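Home | Play Kitchen | Storage | Checklists | Contact
Search this site
Go
Filed under: Pretend food, upkeep and safety checks

Play Burger Station - Monthly Safety Check, with Comments (March)

I love doing this one. The burger station is the most popular table we have at Toom, and it gets handled more than anything else on the shelves, so it gets its own sheet. Sign in to the log, wipe your hands, start with the table and finish with the food.

TABLE

1. Top clean, no sticky patches. OK
Comment: White tops show everything and I'm all for it! A quick wipe at 4 p.m. has made a big difference.

2. Corners and edges smooth to the hand. OK

3. Table does not rock when leaned on. FIX
Comment: One foot had worked loose again. Tightened, then leaned on it hard from all four sides. Check again in April.

TRAY AND LINER

4. Tray rim free of dents, burrs and chips. OK
Comment: Run a fingertip the whole way round, including the underside of the rim. The rounded corners are so much kinder than the old square tray.

5. Paper liner flat, no tears. REPLACED
Comment: New sheet of parchment. Trim it a little smaller than the tray so it doesn't ride up at the sides.

FOOD PIECES

6. Bun halves: no splits, no bite marks that go through the surface. OK
Comment: Squeeze and look. One older bun from the Omer set had a crack you could only find by bending it - that one is gone.

7. Lettuce: frilly edge intact. WATCH
Comment: Tug each ruffle gently. Anything that comes away in your fingers fails the whole piece. I found a thin spot on one leaf and moved it to the watch bag.

8. Patties: color not rubbing off. OK
Comment: White cloth, damp, ten seconds. Clean cloth every time, lovely result.

9. Cheese slices: corners not curling or brittle. OK
Comment: The corners stick out past the patty when the burger is stacked, so they take most of the knocks.

10. Small parts: nothing loose that fits in the test tube. OK

RACK

11. Rack stands steady with pieces in it and with it empty. OK

12. Slots wiped out, crumbs and fluff removed. OK
Comment: A dry paintbrush gets right down in there. Best tool in the cupboard.

STACK TEST

13. Build one burger from the bottom bun up. Pieces should sit without sliding off. PASS
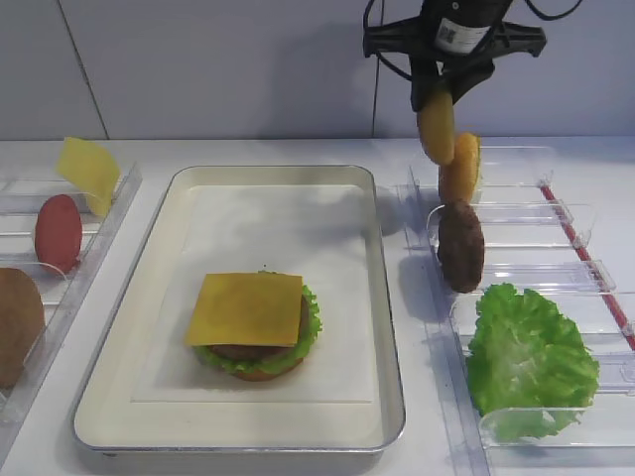
14. Take it apart again and return every piece to its place. OK
Comment: If a piece clings to its neighbor, wash both in warm soapy water and air dry overnight before the next check.

Overall: pass, with one repair and one item on watch. Really pleased with how well this set is holding up.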